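Visit to the Rowbotham robotics club, October

We arrived at the Rowbotham building shortly before 3 in the afternoon and signed in at the front desk. The robotics club has the room at the end of the second-floor hall. Kirsten Desjardins, who runs the club, met our group there and gave a short talk about the student projects.

The club has a budget of 3000 dollars for the school year. Most of it goes to spare parts and cables. The main project this fall is called Furard, and its subject is sorting household items with two arms that share one work area. The students work in pairs, and each pair keeps a logbook.
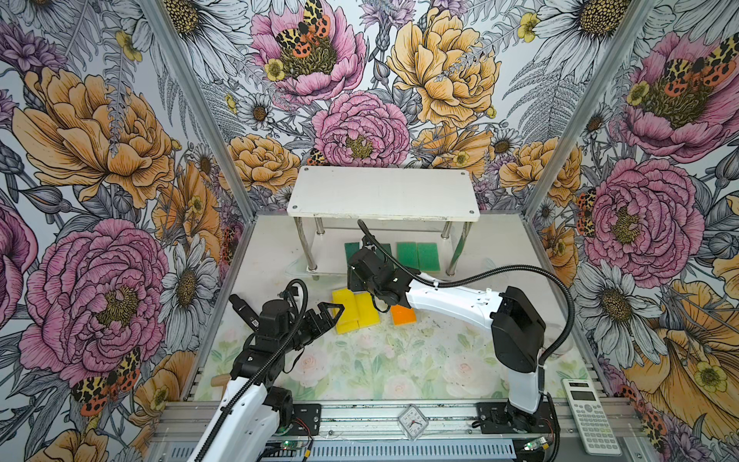

The Furard cell, with both arms over the sponges and the small shelf at the back.

Sponges are used because they are cheap and a bad grip does not break anything. They also squash and tip over, and the students said this makes them harder to pick up than wood blocks. The current task is to group them by color. The green ones near the shelf take the most care, as the legs leave less room for the grippers.

Nattawut Boonyarit, a second-year member, showed us the logbook for his pair. Entry 3133 was the latest one. It listed the start positions, the result and a note on grip width. He said the numbering is shared by all the pairs and began again at 2000 when the club changed its software.

We had time for a few questions about joining. New members are taken in October and again after the winter break. No programming experience is needed. The visit ended at 4:30, and parking behind the building was free.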